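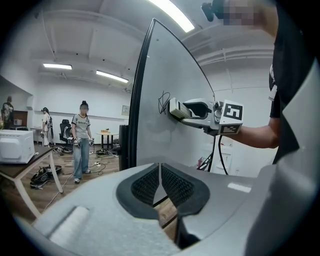 Zuleica Bezerra

Project report: Does the shape of the scribble matter?

The question I was given in February was whether a policy trained on hand-held gripper demonstrations could learn to wipe a whiteboard. The question I ended up answering is smaller and concerns scribbles. My supervisor calls this narrowing the scope.

Method

Each demonstration starts with a marker drawing on the board and a gripper holding the eraser. The demonstrator puts the eraser flat against the surface, wipes until the drawing is gone or patience is, and lets go. The drawings came in two kinds. "Tangles" are loose loops made without lifting the pen. "Bars" are short parallel strokes, which I drew with a ruler for the first afternoon and by eye ever after.

We recorded 229 demonstrations that I was willing to keep. I threw out any take where the eraser slipped in the jaw, where the fiducial markers on the gripper were lost for more than a second, or where the demonstrator rubbed out the last bit with a thumb. The third category was larger than I would like to report. Syafiqah Halim, who did most of the tangles, maintains that the thumb is an end effector.

Training used the Patwary pipeline with its default settings, apart from the image crop, which I widened after finding that the policy had never once seen the bottom corner of the board. Each model ran for 3,000 steps. I trained one on tangles only, one on bars only, and one on both, with the sets trimmed to the same size.

Results

Every model got 40 test wipes, half on each kind of drawing. I scored a wipe as a success if a person standing at normal reading distance could no longer say what had been drawn. For tangles this was a generous standard, given that few people could say beforehand.

The bars model was tidy and useless. It made clean horizontal passes at the height where bars usually were, whether or not there was ink at that height. On tangles it would remove a neat stripe through the middle and retire. The tangles model went looking for ink, wandered, doubled back over places it had already cleaned, and finished far more boards of both kinds. The mixed model landed between them, closer to tangles, and was the only one that stopped promptly when the board was clear.

My reading is that the bars demonstrations taught a motion and the tangles demonstrations taught a habit of looking. With two drawing styles and one board I can't rule out something duller. The bars were nearly always at my shoulder height, and the tangles were wherever Syafiqah happened to be standing.

Problems

Pressure is the main one. The gripper records where the eraser was but has no idea how hard anybody leaned on it, so the policies learned a polite brushing motion that leaves a gray film. Table 2 in the appendix lists film and no film separately, after a long argument about whether film is ink.

The board also leans. I calibrated for it once, then the board was moved, and I lost two days to a model that wiped the air in front of it with great confidence.

Next steps

Vary the height of the bars and run the comparison again before believing any of this. Try a second eraser. Ask Syafiqah to draw some bars.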